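Last updated 3/21/26

Microfiber cloths - how I wash them, fold them and keep them out of the dryer with my good towels

I went years thinking microfiber was overrated. I'd buy a pack, love it for a month, and then the cloths would start pushing water around the counter instead of soaking it up. I blamed the cloths. It was me! I was washing them with fabric softener, which coats all those tiny fibers, and once they're coated they won't grab anything.

So if yours have gone slick and useless, try this before you toss them. Soak them overnight in a bucket of warm water with a small squirt of plain dish soap, rinse until the water runs clear (this takes longer than you'd think), and hang them up. I rescued most of a pile that way last October. A couple were too far gone and now they live in the garage for bike chains.

My regular wash goes like this. Warm water, half the detergent I'd use for clothes, no softener, no bleach. Keep them away from cotton towels, because they'll come out wearing every bit of lint in the load. I keep a mesh bag on a hook by the washer in our Tulham house and run them when it's full - 16 cloths fit in mine, more than that and they don't rinse well. If I'm in a hurry they go in the dryer on low, without a dryer sheet. Never high. High heat can damage the fibers and then they feel scratchy and you can't fix it.

About colors: pick one for each job and stick with it. Blue is kitchen counters and tables at my house, yellow is the bathroom, gray is floors and shoes and whatever the dog did. My neighbor Marisol Castaño goes by texture too, and I've started copying her. The flat, tight ones are for glass and faucets. The nubbly looped ones are for crumbs and sticky spots, and they hold a lot more water.
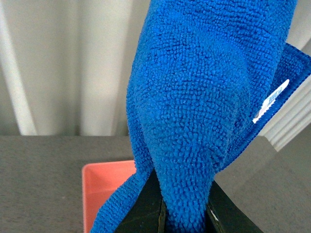

The looped kind, in kitchen blue, with its little white tag still stitched to the hem.

Speaking of tags, I snip mine off these days. They can be scratchy, and I don't want one dragging across a shiny stovetop. Use small sharp scissors and go slow so you don't nick the hem stitching. If there are washing directions on it, read them first (I know, I know).

For folding, I do thirds one way and then in half, and stand them up in a bin under the sink so I can pull one without wrecking the rest. Folding helps while you're wiping too. Fold the cloth in quarters, wipe until that side is grubby, flip to a clean one, and keep going. I can get through the whole kitchen and the table on one cloth if the kids haven't been baking.

Give new ones a wash by themselves before you use them, especially the dark or bright ones. I've had dye come off on a white windowsill and it was a pain to scrub out.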